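Grasp planning when the table lies

Depth estimates fail on shiny surfaces in a predictable way. A reflection has its own disparity, and a stereo matcher will place it below the table, sometimes by more than the height of the object. The planner at Peselau used to accept those points as free space and send the gripper down into them.

Version 17 of its perception stack, released in May, handles the problem before planning starts. The table plane is fitted once, with the arm parked, and stored. At run time any point below that plane is discarded, and saturated pixels are marked unknown. Unknown cells cost the planner 400 units each, enough to push a path around glare but not to forbid it.

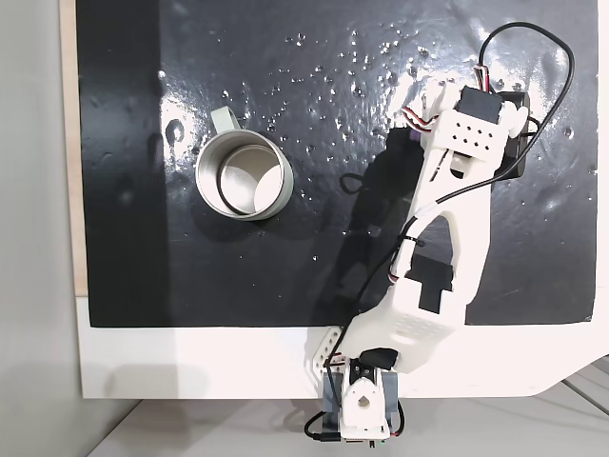 A metal mug and a 3D-printed arm on a black surface scattered with water droplets.

Peselau ran 2000 planning queries against recorded glare data. The old code returned a path through the table in 376 of them - the new code in 17. Most of the remaining failures trace to a stale plane fit, and the Aoki controller now refuses to move if the stored fit predates the last calibration.

Polished cylinders are still hard. The mug interior returns almost no usable depth, so the grasp is computed from the rim and handle alone.

Brastham, 28/09/2020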